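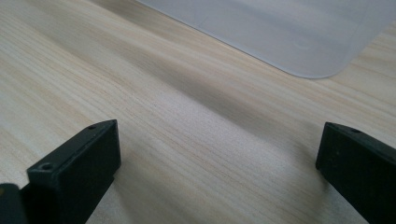 View from the Lulteo hand gripper, fingers open over a wood-grain table, with a translucent sheet ahead.

Lulteo is a hand-held gripper for recording examples of manual work. You hold it, do the task as you normally would, and the camera on the tool records what the fingers meet. A learning system can then be trained from these recordings, without a robot arm present in your room.

The fingers are black blocks and can be exchanged. Both stay in the view of the camera when they are open, so please do not mount longer fingers before you have read the fitting note.

Thin flat things are the most difficult to record. For sheets and mats we advise to make 50 recordings first, look at them, and only then continue to the full set. Start each one with the fingers open and change the position of the sheet between recordings.

In the package: gripper, one pair of fingers, cable, hand strap, printed guide. Weight without cable is 429 grams. The memory holds 2,000 short recordings.

Spare fingers are sold in pairs. The next delivery from our workshop in Čierny is planned for November. For questions about fitting, write to Lenka Vaněk; for orders, to Naomi Wanyama.

Page updated 3 August 2025

Related items
Pallby table clamp
Skarnenico finger set, soft
Lulteo hand strap, spare
Lulteo carrying case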